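Clearing and Setting a Shared Table: Student Project Report
Vignesh Namboodiri
March 5, 2025

1. Background

Our project studies how people use a shared work table in the Ranillow study house. The table is used for eating, for homework and for small repairs, and the students often complain that it is never ready when they need it. I wanted to know which things stay on the table the longest, and if a simple rule could help.

The idea came from the course on everyday spaces in November. My first plan was to study the whole kitchen, but my supervisor advised me to choose one surface only, and I think this was good advice.

2. Method

I divided the work into 3 stages. In the first stage I wrote down what was on the table each time I came in. In the second stage I put a tray at one end, and asked the residents to place cups, keys and papers there. In the third stage the tray was taken away again. The notes were kept in a table with one row for each visit, and after 100 visits I stopped.

A thing was marked as "left" if no person was sitting near it. This rule is not perfect. A person can go out to answer the phone and come back, and in my notes their cup is still "left."

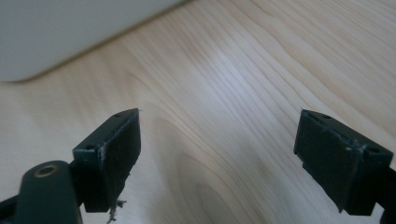
Figure 1. The light wooden tabletop, with a white object at the far left.

3. Results

Cups and plates were the most common things in the first stage. Papers were less common, but they stayed longer, sometimes until the next morning. With the tray, the middle of the table was free more often. The papers did not move to the tray very much, and two residents told me that they were afraid to mix them with the papers of others.

When the tray was gone, the cups came back to the middle within 5 days. I had expected this to be slower.

4. Problems

I visited mostly in the evening, so the breakfast time is weakly covered. Also the residents knew about the project, and one of them said that she cleaned more when she saw my notebook.

5. Further work

I would like to repeat the second stage with a separate folder for each resident. The same method can be tried on the smaller table near the window.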